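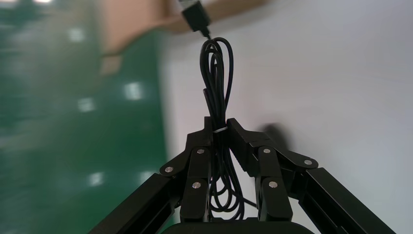 A black cable, gathered up in long loops.

I have been putting off the cable drawer since before we moved in, and if I count the old place as well then it has been waiting on me for years. You know the drawer. Ours is the deep one under the printer, and by the beginning of this month it would only open as far as my wrist, so anything I wanted had to be fished out by feel. I'd go in for a phone charger and come up with half a string of patio lights.

My sister-in-law Randa finally shamed me into it. She came over for lunch, asked to borrow an extension cord, and watched me wrestle with that drawer for a good long while before she put her coffee down and said, "Lina, tip it out on the floor." So we tipped it out on the floor, and there went the afternoon (and most of a lemon cake, but that's another post).

We made piles first. Things we knew, things we sort of knew, and things that neither of us could put a name to. The last pile was the biggest by far! There was a charger for a camera I gave away, a lead for a Brestero speaker that hasn't worked since the kids were small, and more flat gray phone cords than one family could ever have needed. I kept saying "but what if" and Randa kept holding out the donation bag without a word.

Now, the coiling. I was raised to wrap a cord around my elbow and hand like yarn, the way my father did with the garden hose, and I've done it that way all my life. Randa does long loops. She lets one end hang down, folds the rest back and forth into a narrow bundle as long as her forearm, and pinches it in the middle to keep it together while she reaches for a tie. Long bundles lie side by side in a drawer like spoons, where my round ones always rolled over each other and got acquainted. I was slow at it to begin with. The stiff cables want to spring open the second you loosen your fingers, and I found it went better if I stopped pulling them tight and let the loops be a little uneven.

For ties I used the fabric kind, a roll of Cosico ones that I cut to length with the kitchen scissors. Please don't use rubber bands. I did that once, and a couple of summers later they had melted themselves onto everything and I was picking off crumbs with my fingernails. Bread bag twists are fine for the thin cords if that's what you have in the house.

Each bundle got a bit of masking tape folded over the end like a flag, with what it's for written in pen. I wrote "printer" and "Karim's keyboard" and "the good long one." My husband thinks that last label is not very helpful, but he knew exactly which one I meant when I asked him for it.

The drawer closes now. There are 11 bundles in it, lying in one layer, and a shoebox lid at the back for the little adapters. The mystery pile is in a bag in the hall closet until March, and whatever hasn't been asked for by then is going to the electronics drop-off. Next I want to get at the shelf with the batteries and flashlights, if Randa will come back for it. I've promised her another cake.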